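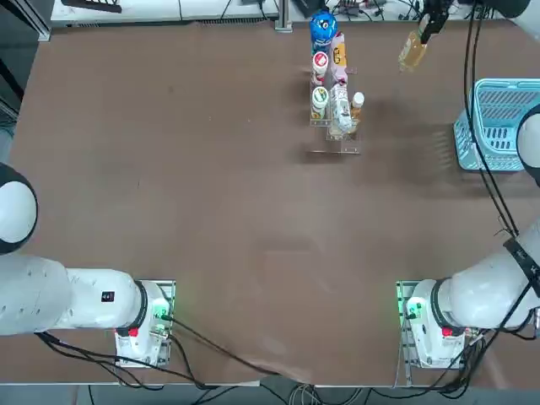
Bottled products in a clear rack at the back of the table, a white robot arm at either side.

Search this site Enter keywords Go

4 March 2022
By Nele Albers

Progress report to the lenders: Rurkholm store transfer

When Cutwood bought the Rurkholm grocery stores from Villalobos in September, the purchase agreement ran to 400 pages and managed to leave open who owned the shopping carts. I can report that we now own the shopping carts. The invoice for them is attached.

Of the 12 stores in the deal, all but two are trading under the Cutwood name. The holdouts are Mill Road and Harbor Street, where the landlords have yet to consent to the lease assignments. Mill Road's landlord wants a larger deposit. Harbor Street's wants a new roof, and has described the old one to us in several letters, with feeling. Our lawyers expect both consents before the next report. They expected them before this one too.

Supply remains the sore point. Villalobos agreed to keep delivering from its own warehouse during the changeover, and it has kept its word in the narrow sense that trucks arrive. We have disputed a number of short deliveries and one generous shipment of canned pumpkin that no store ordered. Both sides have agreed to try mediation before anyone files a complaint. Until then we are paying the undisputed part of each bill and holding the rest in a separate account, as the loan terms require.

The move to the Raka pricing system is finished in the stores we have converted. For one long morning it charged the Villalobos loyalty price to everybody, and we have rarely been so popular. The error was fixed by lunch and the cost is booked under transition expenses.

Staffing is steady. Most store managers stayed on, including the one who told me at our first meeting that she would be gone by Christmas. She now runs the produce training.

We are not asking to draw further on the facility this quarter. We do ask for an extension of the deadline on the two leases, and a draft waiver letter is enclosed for signature.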